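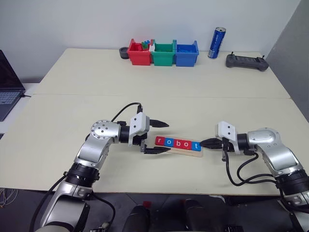
What time does the Celtutport light come on in January? At dusk, off a light sensor, so it shifts a bit every evening and a thick sky brings it on early.

Stindham notebook, January, 4.40 pm

Wahyudi and I went up the tower this afternoon — 43 steps to the watch room, then the ladder, which I still hate. The spare lamp is fine. The lamp changer stuck once and then swung over sweetly five times running, so I've left it alone but greased the pivot (the thin grease, Azlan, not the brown stuff!).

Lens: two of the lower prisms have old putty coming away on the seaward side. I pressed it back with a thumb and put tape on the brass next to them so we can find them again. Wants doing properly before the spring open days.

The Werneo sensor read 39 when I shaded it with my hat and 1000 in full daylight, same as Azlan Gunawan got last time. Happy with that.

Gallery door still drags. Wahyudi reckons it's the bottom hinge, I say the frame has swollen. Hutapea are sending a new gasket either way, and I need to ring them about the vent cowl as well.

Torch left on the second landing. Mine, please don't move it.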